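I finally finished the Zolberg book in September, after carrying it back and forth on the train for most of the winter. It's a political biography of a premier who held office for 23 months, and it runs to 76 chapters. You can do the maths on that yourself. There are stretches where I'm fairly sure the reading took longer than the governing.

Still, I liked it. I-hsuan Hung writes about party rooms the way other people write about kitchens at Christmas, with everybody in the way and one cousin holding a knife. The best section covers the leadership spill, told over 66 pages and a single night in a motel in Penrose. Somebody keeps ordering toasted sandwiches. By 2 a.m. the numbers have changed four times and the sandwiches haven't arrived.

The early chapters are harder going. We get the grandfather's sheep, the grandfather's debts, and then a second grandfather, who also has sheep. I skimmed. If you favour childhoods in your biographies you'll be well looked after, but I wanted to get to the bit where the treasurer stops speaking to him.

Hung is fair, perhaps a touch too fair. The Duvine land deal gets a whole chapter of people remembering it differently, and at the end she puts down her pen and leaves you to it. I'd have liked her to say what she thinks. She'd clearly read every box in the archive, and after the first 100 endnotes I'd have taken her word over anyone's.

The paperback has tiny print and a cover the colour of weak tea. Mine came from the secondhand table at Flunari, with a previous reader's pencil all through it. Mostly it says "no". On page 9 it says "NO", and from there I felt I had company.

Next up is something short. My sister has lent me a novel about a lighthouse and wants it back before she goes to Hobart, so I've started reading it in the bath, which I haven't mentioned to her.
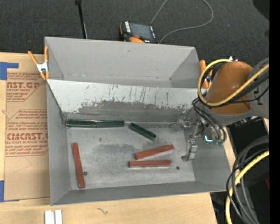

Three green, three reddish brown.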